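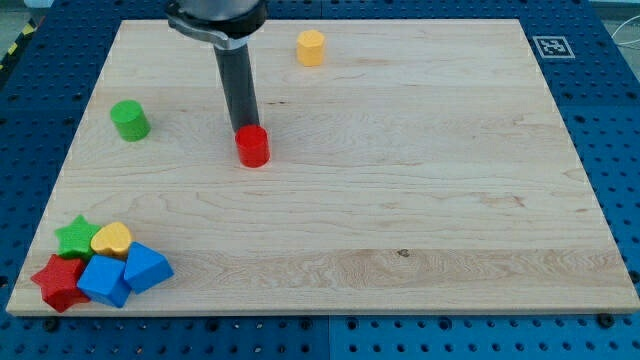

Shape blocks on the maple board, at the workbench in the back hall at Hemness.

So I finally made it out to the Hemness open day, after missing the October one and hearing all about it from everybody who went! I drove up on 23 February 2020 with a thermos, a bag of pretzels and my friend Vega Sotomayor, and we still managed to get lost in the parking lot (the signs point to the loading dock, so follow the people and ignore the arrows).

Admission was 2 dollars and came with a sticker. We started in the front hall, where Rezaei had the lumber laid out, mostly maple and cherry with a few slabs of walnut I had no business touching. I touched them. A very patient man let me sniff a fresh offcut and then sold me one, which is how these things go.

The back hall was my favorite by a mile. I'm a sucker for toy blocks, and there was a maple board on a blue bench, the kind with rows of holes all over the top, with blocks set out on it in red, green, yellow and blue. I could have stood there all afternoon! The stars were what got me, a green one and a red one, with the red one's points poking out past the front of the board. There was a yellow heart lying right up against the green star, and next to the blue cube a little blue block that I called a house and Vega called a pentagon, and we went back and forth on that all the way to the coffee line.

I liked the board nearly as much as the blocks. Maple can look plain from across a room, but get close and it has these fine wavy lines, and toward the front of this one the grain goes all swirly with a small dark mark in it, like a knot. I'd have put that part in front too. The front edge is beveled, and it's good and thick. My own cutting board at home looks like a cracker next to it.

After that we did the Cirkex talk on finishes, which ran long. Roughly 100 chairs and every one taken, so we leaned on a radiator. I learned that I've been putting oil on far too thick for years, and Vega learned that she doesn't care about oil. Coken had the table by the exit with sandpaper sample packs and a guess-the-number jar of dowel pegs. I said 640. The answer was 1,002, and a kid in a dinosaur hat won the whole thing.

Lunch was chili from the truck outside, pretty good, a little heavy on the cumin. Bring cash if you go, the card reader was down by noon. I came home with the cherry offcut, a pack of sandpaper and the sticker, which is now on my thermos.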